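4.2 Reading the wrist view before and after closure

What excites us most about the wrist stream is how much it offers a small policy at almost no cost. The Brinditport split holds 236 episodes of cube handling, and every one was labeled at two points: approach (fingers open, target still away from the gripper) and hold (cube between the fingers). Figure 3a shows the first kind of view. The orange cube is well off to the upper right, so the policy has to turn a small patch of color into a sideways move.

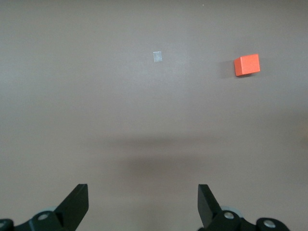 Figure 3a. Approach view. Open fingers, with the orange cube at upper right.

Hold views are a different problem, and a fun one! The cube between the fingers is large and sharp, while everything past the gripper can smear badly. We kept these blurred views in training — dropping them made the Preltmont baseline hesitate after closure. In Figure 3b the red cube is held and still easy to read, even though the yellow, orange and teal-green cubes beyond it have lost their edges.

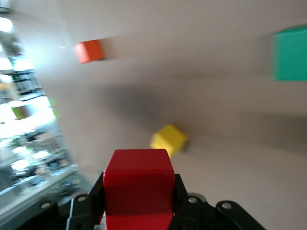
Figure 3b. Hold view. Red cube between the fingers; blurred cubes on the tabletop beyond.

Adding the hold label took 2 extra output units and 10 more epochs. We had expected far more tuning than that.

Related items
Bajwa gripper calibration notes
Preltmont baseline: training settings
Brinditport split: label guide

Last updated February 28, 2023
Contact | © Jarkby | Back to top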